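Paid participants wanted: hand-held gripper sessions at Astbridge

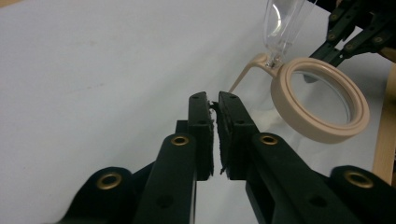

A gripper and a magnifying glass on one of our white tables.

We're looking for patient, friendly people to come and spend some time with us in September, picking things up and putting them down again so that our Kolten learning system can see how a person goes about it. You'd hold a gripper in your hand, squeeze it to close the jaws, and work your way through a tray of everyday items at whatever pace feels comfortable (slow is fine, really, and so is dropping things). Every try gets saved as an example. We have 2927 so far and would dearly love a good many more, especially with see-through things like lenses and clear plastic handles, which the system still finds hard to place.

You don't need any background in computers or engineering. You should be 18 or over, able to stand or sit at a table for a while, and happy using a squeeze grip with either hand. Left-handed people, please do write to us! Most of our examples so far come from right-handers.

Each session has 9 short tasks, with 30 tries at each, and you can stop for tea or a stretch whenever you like. We pay for your time and your bus fare, and you may come back for a second session if you enjoyed the first.

To sign up, send a few lines about yourself and the hours that suit you to Américo Barros, Room 1161, Saragih Building, Astbridge. Please mention any trouble with your wrists or hands so he can set up the table for you.

Posted 18/06/2023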